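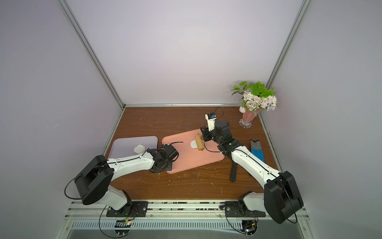
Maj-Britt Magnusson wants to know why bread leaves crumbs even when you are careful with it. Her own roll always does, she says, and she has tried eating very slowly.

The answer is in how bread is made. Bread starts as dough, a soft mix of flour, water, salt and yeast. Yeast is a tiny living thing. It feeds on sugars in the dough and gives off gas. The gas makes bubbles, and the bubbles push the dough up. Bakers call this rising.

Then the dough goes into the oven. The bubbles get bigger, and the dough around them sets firm. If you pull a roll apart you can see the holes where the bubbles were. The soft inside part has a name, and it may surprise you – bakers call it the crumb.

The outside gets much hotter than the inside and loses more water. It turns brown and becomes the crust. A dry crust can't bend very far, so it cracks when you press it. The little pieces that break off are the crumbs on your table.
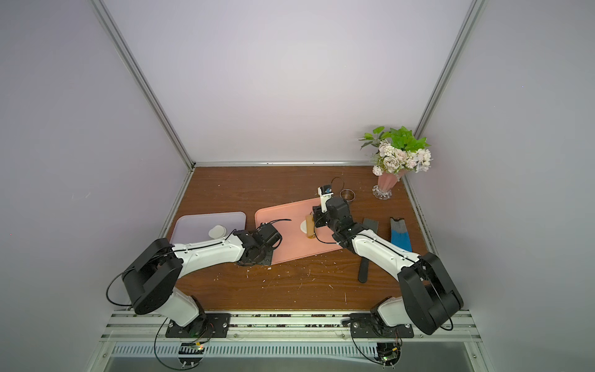 Old bread makes more crumbs than fresh bread. As bread gets stale, the starch inside it changes and becomes stiff. A stiff roll breaks where a fresh one would squash and spring back.

You can't stop crumbs completely, but you can keep most of them in one place. Put the roll on a tray or a plate before you tear it or ask a grown-up to cut it. A knife with teeth works well on crust. Use it like a saw and don't push down hard.

When you have finished eating, clear the dishes first. Then wipe the table toward you with a damp cloth or sponge, and hold your other hand under the edge to catch what falls. Dry crumbs stick to a damp cloth – a dry one just moves them around. Shake the cloth over the trash and rinse it.

Save the stale end of the loaf, too. Dried and crushed, it makes breadcrumbs for coating fish or topping a dish of baked pasta.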